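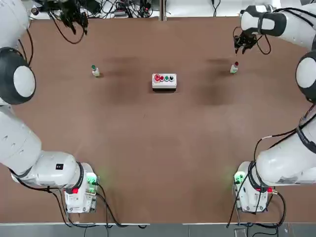

Two white arms over a brown tabletop, green light on at the left.

1/ The Lindholm League and its players' association are meeting again on the schedule for next season. Some notes on where it stands as of 23 Jan 2019.

2/ The main fight is back-to-backs. Teams can now be asked to play on consecutive nights with up to 900 miles of travel in between. Players want a limit on that. Owners want to keep the arena dates they already have.

3/ Vidar Wallin, who coaches Serkura, has been the loudest about it. His team had five back-to-backs before the holidays and lost the second game in four of them. He rested both starting guards for the last one and got fined.

4/ The league's offer is to add seven days to the regular season and start in the same week as now. Same number of games, so every team gets a little more room. The finals would move deeper into April.
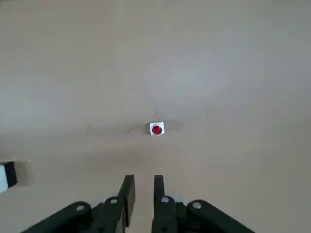 Red button, white block.

5/ Players like the extra days. What they don't like is the wording on rest. A healthy starter who sits out would need a note from a league doctor, and the team doctor's word would no longer count.

6/ Concetta Marino, the Stirnent forward and a player rep, told me most of the locker room would vote no over that line alone. "We'll play the games. We want our own doctors making the call."
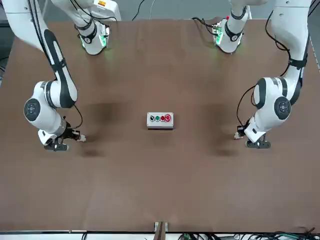
7/ TV matters here too. Nemeo pays to show the games and wants the big names on the floor. I don't think that's unreasonable. Fans who buy a ticket in the one week a team comes to town want the same thing.

8/ Attendance at the Serkura game with both guards out was 662. That number has been passed around a lot by the owners. It was also snowing hard that night – I was there, and half the side roads were closed.

9/ My guess is they keep the seven days and drop the league doctor part, with bigger fines for resting players in TV games. Dario Vitale, who handles the talks for the owners, wouldn't rule that out when I asked.

10/ Next meeting is set for next week. I'll add to this thread when there's a vote date.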